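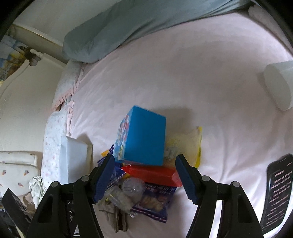 Fig. 1. Snacks, a plastic bottle and packaging in a heap on a made bed.

Home Care and Domestic Skills > Course notes > Bedrooms
Reading time: 8 min
Search the notes... Go

HK 561, Care of the Home
Handout 5: Food and Packages on the Bed
Sayaka Yoshida, Harnik Adult College, Diltthorpe
Version of 8/4/22

Please read before the practical session. Bring the handout with you, and also a pencil, as there is a short exercise at the end which we will compare in class.

5.1 What the handout is about

In the last handout we treated the kitchen shelf, where food has its place already. Now we go to the bedroom, where food has no place but arrives very often. It comes in a shopping bag, in a school bag, in the hand of a person who wishes to watch a film. It is put on the bed. After some time there is a heap, and the heap contains things of different kinds which must go to different places.

I choose this subject because many students told me they can clean an empty room very well, but they become slow in front of a mixed heap. They take one thing, walk to the kitchen, come back, take another thing. The work itself is light. The walking and the deciding are what take the time.

Our aim is that you can clear a heap of snacks and packages from a bed with only a small number of walks, put everything where it belongs, and leave the sheet in good condition.

5.2 Words we will use

Heap: things lying on and over each other, so that you cannot see all of them from one side.

Sealed food: a packet or box which was never opened. Check the seam with your fingers, and do not trust the look of it. A crimped edge can look closed and have a small opening at one corner.

Open food: anything with an opening, also when most of the food is still inside.

Packaging: bags, wrappers and boxes with nothing in them.

Textile: cloths, towels, socks and similar. They hide easily in a heap, especially when the color is quiet.

Resident things: what belongs to the bed itself. Pillows, blanket, sheet. We do not sort these, but we take care of them.

5.3 Looking first

Stand at the long side of the bed and look for a moment with your hands down. Ask yourself what is hard, what is soft, and what could spill. In the heap of Fig. 1 the blue box at the top is tilted, and it has a red plastic-wrapped package below it. If you pull the red package first, the box will probably slide. So the box is first.

The bottle needs a second look. It is lying on its side, and a bottle on its side is always a question, also when the cap is on. Before you press on anything near to it, lift it and turn the cap to be sure. A sticky drink on a fitted sheet will give you a full change of the bed, and then your small task became a large one.

Look also for the quiet things. The grayish-brown cloth and the crumpled clear bag are low in the heap, and beside the bright packets the eye passes over them. When I gave this exercise to the earlier group in Harnik, the cloth was forgotten by more than one pair. They had lists with every snack on it, very complete, and no cloth.

5.4 The working surface

We want a place to sort which is not the bed. A tray is good. A low plastic crate is better, because round things do not roll away from it. In the training room we use the gray Inley crates from the shelf behind the door. Please put them back with the handles to the front.

If you have nothing, use the floor, but spread a clean towel first. Do not put food packets directly on the floor and then back in the cupboard. It is closed, yes, but a person will later hold the packet in the hand and eat from it.

You need 2 containers at least: one for what goes to the kitchen, one for what goes to the trash or recycling. Textiles can be laid over your arm or on a chair.

5.5 Order of the work

a) Take off the hard and tall things from the top. Hold a box at two opposite sides, do not lift it by the lid.

b) Take the bottle. Stand it upright in the kitchen crate, in a corner where it has support.

c) Take the large soft packets. Lift them straight up. When a bag is dragged over the sheet it brings its crumbs with it, and the crumbs go under the other things.

d) Take the small wrappers. Feel each one before you decide. A small wrapper that looks flat may have a last candy or a half biscuit in it, and then it is open food.

e) Take the clear bags. Hold them up against the light, as small things stay in the corners.

f) Take the textiles last, and fold them inward so that what is on them stays in them. Shake them outdoors or over the bathtub.

Students ask me every time if they may take all wrappers at first because trash feels easiest. You may, if the wrappers are on top. If they are under other things, go by height. The heap decides the order in the beginning, later you can decide.

5.6 Where things go

Sealed snacks go back to the food cupboard or the snack drawer. Read the date on each packet when it is in your hand already. The short dates go to the front.

Open snacks need a clip or a tin with a lid. Thin crackers become soft quickly in a damp room. If nobody in the house knows when the bag was opened, ask once, and if there is still no answer, throw it away.

Drinks: a full closed bottle goes to its normal place. A started bottle goes to the refrigerator or to the sink. An empty one follows the local recycling rule. In Diltthorpe the rule is to leave the cap on the bottle, but please check in your own town.

Cardboard boxes are opened and pressed flat only after you looked inside.

Cloth goes to the laundry. Do not return it to the bed, and do not use it to wipe the sheet.

5.7 The resident things

When the bed is cleared, it is tempting to leave. Please stay some minutes more.

Move the pillows first. Crumbs like to travel toward a long pillow along the side of a bed and stop there. A pillow with a ruffled edge keeps crumbs in the folds, so hold it by the two upper corners and shake it gently, with the ruffle down.

A blanket that is folded in a roll at the head can stay folded, if no food was near. Lift it, look under it, lay it back. If you open the roll over the crumbs, you have to clean the blanket as well.

The fitted sheet: loosen one long side, bring it toward the middle, and carry the crumbs in it as in a bowl. If you do not wish to take it off, use the soft brush and the dustpan, brushing from the head to the foot. A pale pink sheet shows chocolate and fruit color very clearly. Treat a spot with cold water and a little soap the same day. Do not rub in circles, press with a clean cloth.

At the end look in the space between mattress and frame, and behind any board or flat box that leans at the side. Pass your hand or a ruler there. Small wrappers fall in exactly such places.

5.8 When it is not your bed

In paid work, and also with children, you touch the things of another person. The rule in our course is simple: you may move food, you may not throw away food without asking, except when it is clearly spoiled. Packaging is also to be looked at with care. Children keep boxes for the picture or for the coupon.

Mrs. Haddad, who visited our class from the home help service, gave us a useful sentence which I copied: "I am taking the food to the kitchen, is there something you want to keep near to you?" It is polite and it gets an answer. If the person wants one snack in the room, put it on a dish on the nightstand or desk and let the rest go.

Do not make remarks about how much was eaten. It is not our task.

5.9 Common mistakes

- Collecting everything in one bag "to sort later." The bag will stand in the corridor until the next week.
- Putting the heavy crate on the bed beside the heap. The mattress sinks, and all things roll to the crate.
- Eating from the open packets during the work. I say it with a smile, but in the practical it costs a point.
- Spraying cleaner while food is still on the bed.
- Writing "snacks" in the record without saying sealed or open.

5.10 Exercise for the practical

You work in pairs. Look at Fig. 1 and write down the order in which you would lift the things, from the first to the last. Beside each thing write K (kitchen), T (trash or recycling), L (laundry) or ? (I must check it by hand). Use the question mark freely. From a picture you cannot know if a packet is sealed, and a list with no question marks will come back to you.

After that each pair receives a heap on the practice bed. The time for clearing, including the sheet and the pillows, is around 40 minutes for both persons, and the second person writes the record while the first one lifts. Then you change.

For the record please use the form from Handout 4. Leave the last column free, I fill it in myself.

Wash your hands before and after. Aprons are in the cupboard next to the sink, and the soft brushes hang inside the door.

Next handout: Under the bed, storage boxes and dust. Those who missed the session on laundry symbols should read Handout 3 before it, mainly the page about cold washing.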